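What the Packing Bench Loses When the Arms Arrive

Nov 5, 2018
By Revathi Poduval

The argument over two-armed robots at packing benches is usually conducted in units of throughput. I think that is the wrong unit. 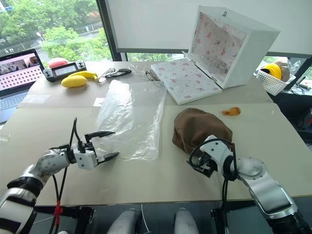 Soft goods are the hard case. A rigid carton has a known shape and can be gripped at a known point. A piece of cloth or a sheet of plastic film takes a different shape every time it is set down, and the place where it should be grasped has to be found again on each cycle. A person does this with the fingertips and hardly looks. A parallel gripper has two contact surfaces and must be told, or must learn, where to put them.

At Kerkent, where I spent part of January, the returns bench handles gift boxes, eyeglasses, small toys and the wrapping they come back in. The site processes 3,000 items a week. Two arms now work at one of the benches, and 4 people who used to sort and fold there have been moved to what the company calls supervision. Management's figure is that 92 percent of items go through without intervention. Nearly all the discussion I heard concerned how to raise that number.

I am more interested in the remainder. The items that stop the arms are the crumpled, the transparent and the tangled. Under the old arrangement these were spread through the shift, mixed in with easy pieces that gave the hands something to do and the mind a rest. Under the new one they arrive in sequence at a person who has done nothing else for an hour. The mean difficulty of the human task has gone up while its volume has gone down, and pay at Kerkent is still tied to volume.

Wim Vermeulen, who ran the bench before the change and now supervises it, put the matter to me in terms of attention. Folding a cloth took him a few seconds and he could talk while he did it. Watching an arm attempt the same cloth takes longer, and he cannot talk, as the stop button is his responsibility. He described the first month as more tiring than any peak season.

Defenders of the change say that supervision is skilled work. I agree, and the job grade should say so. At present the supervisors are graded as packers, on the grounds that they no longer pack. The corrections they make are logged and used to adjust the arms, so part of what they produce is training material, and no line in the pay scale covers it.

Two modest changes would help. The first is to rotate people between arm benches and manual benches within a shift, which Ondbridge already does. The second is to count an intervention as a unit of work, weighted by the time it takes. Neither requires new equipment. Both require that somebody measure the person at the bench with the care now given to the gripper.

We use cookies to improve your reading experience. By continuing to browse this site you accept our cookie policy.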